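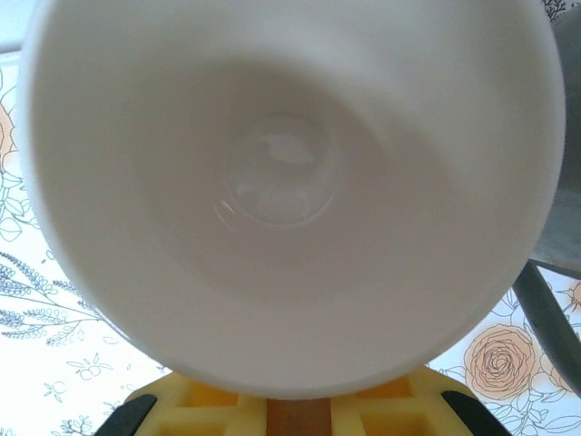 Sarahí Cárdenas wrote to me after the last session to say she'd never understood why a glaze cracks when the pot under it is perfectly sound, and could we please go over it again, slowly. Gladly! I rushed it, and I think half the room was being polite.

Week 5: glaze fit, crazing and shivering

So. Everything in the kiln shrinks as it cools, clay and glaze alike, but they don't shrink by the same amount. Up at the top of the firing the glaze is runny and doesn't care. Somewhere on the way down it goes stiff, and from then on it's stuck to the clay and the two have to get along.

If the glaze wants to shrink more than the clay does, it gets stretched. Glass hates being stretched, and you get crazing, that net of fine cracks. It may be there when you open the kiln, or it may turn up months later (I have a bowl from June that still pings at me from the shelf).

If the glaze shrinks less than the clay, it gets squeezed. A bit of squeeze is what we want, and it makes a stronger pot. Too much and the glaze pops off in flakes, usually at rims and handle edges. We call this shivering. Bin the pot if it was meant for food, because those flakes are sharp.

What to change in the recipe
For crazing: add silica, in small steps. Swapping some of the soda or potash for another flux helps too, as those two shrink a lot. Putting it on thinner is worth a go.
For shivering: the other way round, so less silica or a bit more feldspar.

Kyung-tae Cheon asked if you can just fire a crazed pot again. You can, and it often looks lovely for a week. The mismatch is still there though – same clay, same glaze – so I wouldn't count on it.

One mix-up from the homework: crawling is a different thing altogether. That's where the glaze pulls back and leaves bare patches, and it's mostly down to dust, grease or a coat that went on too thick. Silica won't save you.

For next time, make 14 test tiles, all from the same bag of clay please. Write the numbers on the back in oxide, pencil burns off. Hwa-young Ban has the key to the glaze cupboard. Read the handout up to page 51 and skip the bit on salt firing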